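We use cookies to remember your settings and to count visits. By continuing to read you accept this. Accept | Manage choices

The Box-Packing Arm That Doesn't Pack Boxes Yet

13 October 2020

Olga Lobo has spent 468 dollars on a robot arm that cannot close a box. She brings this up before I do, which I appreciate, because I had driven out to the Padbridge shared workshop ready to be the one who said it.

The arm is called Lerkus. It has two printed links, a secondhand base joint and a gripper she has rebuilt so often that she keeps the old ones in a drawer. She is building it with Shahab Amini, who rents the bench next to hers, and the plan is to get it to pack mixed retail goods into ordinary cardboard boxes. They aren't after the kind of packing a warehouse does with identical cartons on a belt. They want the messy kind, where a stiff package and a soft bag have to share a corner.

I asked her why. People have hands, and the job takes a minute.

"It takes me a minute," Lobo said. "It took my mother all evening when her wrists were bad. She sold things by mail for years. I'd like the arm to do the bottom layer, at least."

That's a better answer than I usually get. It doesn't settle whether the thing will work.

The approach they settled on is to record people packing and use the recordings to teach the arm. The packer wears wristbands covered in printed marker tags, the black-and-white squares a camera can pick out and track. A sensor module sits on one of the bands with a cable running off it. The camera side of it runs on Amini's own software, which he calls Undisum, and which crashed twice while I was there.

"The tags tell you where the wrist is and which way it's pointing," he said. "They don't tell you what the fingers are doing. People see the tags and assume we've got everything."

So what do the fingers do? I asked. In packing, isn't that most of it?

"It's a lot of it," he said, and went back to his restart.

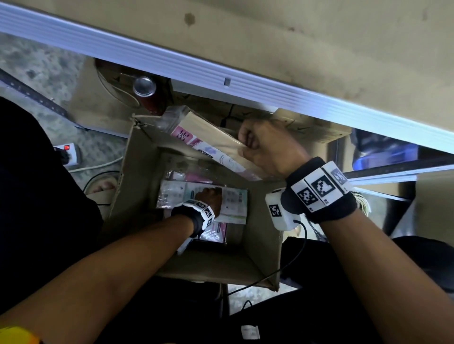
Packing under the table, with marker bands on both wrists.

I tried the job myself, without the bands, and paid more attention than I ever have to putting things in a box. One hand holds down what is already in there. The other brings the next item in at an angle, finds the gap, and lets the edge slide past whatever is underneath. If something springs up you change the angle without thinking about it. Plastic bags are the worst, because they have no shape until you press on them.

Lerkus does none of this. In the demonstration I saw, it picked up a flat package, carried it over an open box and let go. The package landed across one corner and stayed there. The arm went back for the next one as if all was well.

"It doesn't know the first one is crooked," Lobo said. "It has no opinion about the first one."

They have 347 recordings so far. Of those, Lobo considers nearly 60 good enough to use. The rest have problems of one kind or another: a tag turned away from the camera, an elbow in the way, the cable snagged on a box flap. The snagging bothers her most. A packer who feels the cable pull will change how they move, she said, and then you're teaching the arm to avoid a cable it doesn't have.

I asked whether she had considered throwing the bands out.

"Every week."

Luzius Bachmann has a bench across the aisle and builds cabinets. He has done some of the recorded packing for them and is not a believer. "They asked me to pack naturally," he told me. "I had a strap on each arm and I was bent double under a table. I packed like a man who wanted to stand up." He thinks they'd get further with a tilting tray and a vibrating motor, and he has offered to make the tray. Lobo hasn't said no. Amini has.

The tray argument turned out to be the liveliest part of my visit. Amini's view is that a tray handles one size of box and one kind of product, and you'd be making a new one every month. Bachmann's view is that a tray you can use beats an arm you can't. I'm closer to Bachmann. Home builders like arms because arms look like the future, and a good share of the jobs they get pointed at would go faster with a chute.

Still, I'll give the pair some credit. They don't post edited clips. When I asked for a success rate, Lobo showed me her notebook, where the last full test was a run of 50 drops. She scores a drop as good only if the package ends up flat and leaves room for another. The column had far more crosses than checks, and she didn't hurry me past the page. I've visited companies with real offices that wouldn't do that.

The next step is a softer gripper and a crude force sensor, so that the arm can at least tell when it's pushing on something. The sensor is a Demissie board Lobo bought used. It was still in its bag when I left. She wants it mounted by November. Amini wants to fix the crashes first, and they haven't agreed on the order.

I asked Lobo what would make her quit.

She thought about it while she wound up a cable. "If I got it working and it was slower than my mother with the bad wrists," she said. "Then I'd build Luzius's tray. But don't tell him I said so."

I told her it was going in the article. She said fine, he doesn't read them.

Related

Orvokki Saarela on why her lawn robot went back in the shed
Used stepper motors: what to check before you pay
Mahsa Rostami's one-bench sewing automation, two years later
Printed grippers, glued grippers, and when to give up on both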